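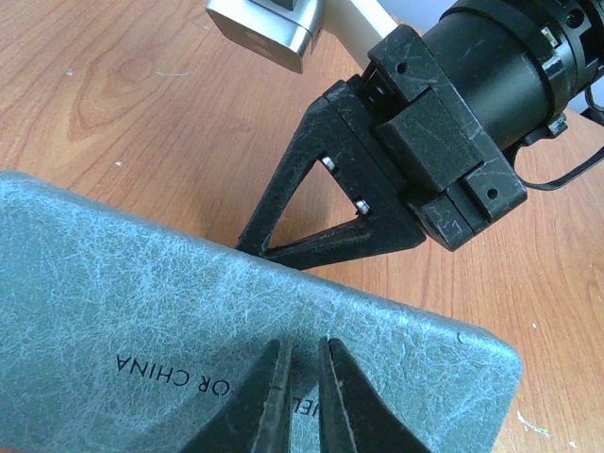

Teal box or block, lettering upside down, fine pale scratches or fibers on the face.

## Scuffs on painted and coated boxes

Wipe the box with a barely damp cloth first. A lot of pale marks are only dust or fiber and come off in one pass. Let it dry before you decide what is left.

For light scratches, rub in a little clear paste wax with a soft rag, leave it 2 minutes, then buff. Go easy over printed lettering – thin letters lift fast, and solvent will take them off completely.

Skip scouring pads and melamine sponges. They dull the face and leave a patch you will see from across the room.

On a wooden tabletop, put a folded towel under the box while you work. Grit caught underneath will scratch the wood.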